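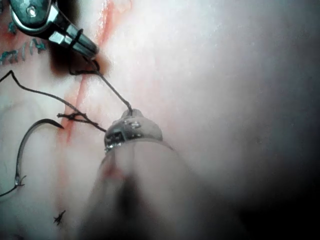 ## 4. Entry scheduling at the Meléndez Stand

### 4.1 Site and ticketing conditions

The Meléndez Stand forms the eastern side of the Drukness ground and is reached from a single paved forecourt. Season-ticket holders and single-event buyers use the same approach until the bag check, where they are split by ticket type. Before the trial, all tickets carried one opening time, printed as "gates open", and spectators were free to arrive at any point after it. Stewards opened further lanes on the instruction of the control room.

For the trial, tickets sold through the Jundard system carried an entry window in addition to the seat and turnstile number. The window was advisory. A spectator who came early was asked to wait behind the outer rail if lanes were full, and a spectator who came late was admitted in the normal way. Windows were allocated by block, so that groups seated together would normally hold the same one. Each window was capped at 1000 tickets. Hospitality guests, players' families and accredited staff used a separate door and are left out of the analysis.

The forecourt has a holding capacity of 600 under the venue's safety plan. Above that level the control room must either open the northern relief gate or hold arrivals at the road crossing. Both measures are disruptive: the relief gate takes stewards from the concourse, and holding at the crossing interferes with bus traffic. We therefore take the forecourt count as the main outcome, with waiting time at the bag check as a secondary one.
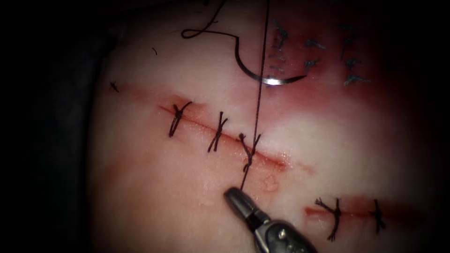
### 4.2 Flow model

Arrivals were treated as a time-varying process feeding two stages in series, the bag check and the turnstiles. The order of the stages is set out in Figure 3. Service times at the bag check were drawn from the observed distribution, which has a long right tail caused by bags that need a second search. Turnstile times were nearly constant and were entered as a fixed value for each lane.

 road crossing
 |
 outer rail -----> northern relief gate
 |
 forecourt
 |
 bag check
 / \
 season single-event
 lanes lanes
 \ /
 concourse

**Figure 3.** Order of stages in the entry model for the Meléndez Stand. The relief gate is closed unless the forecourt limit is reached.

The model was run 1000 times for each combination of lane staffing and window length. Each run began with an empty forecourt and ended when the last ticketed spectator had been admitted. No-shows were removed before the start of the run, as their effect on the forecourt is nil. Spectators who left the line and rejoined it were not modelled.

Forecourt counts came from the Gremlow overhead sensors already fitted for crowd safety. These return a total per zone and do not follow individuals. The sensors tend to undercount when umbrellas are open, so events with rain during the entry period were excluded from calibration and kept for a separate check.

### 4.3 Response to the entry windows

Compliance was uneven. Spectators seated in the lower blocks generally kept to their window, while those in the upper blocks arrived in a pattern close to the one seen before the trial. One likely cause is the position of the bars, which are nearer to the upper stairs and draw people in early on match days. At concerts the difference between blocks was much smaller.

To gauge how far the result depended on compliance, we surveyed 200 ticket holders as they left the concourse. Most had seen the window on their ticket. Fewer could say whether it was compulsory, and several took it to be the start time of the event. The wording was changed in June for the remaining fixtures, and data collected before and after the change are reported separately in Section 5.

Window length mattered less than the spacing between windows. Short windows placed back to back gave a forecourt profile similar to that of a single long one, as late arrivals from one group overlapped with early arrivals from the next. A gap between windows reduced the overlap at the cost of a longer total entry period and a longer steward shift. The venue's staffing agreement limits that shift, and the longest gap considered here is the one that still fits within it.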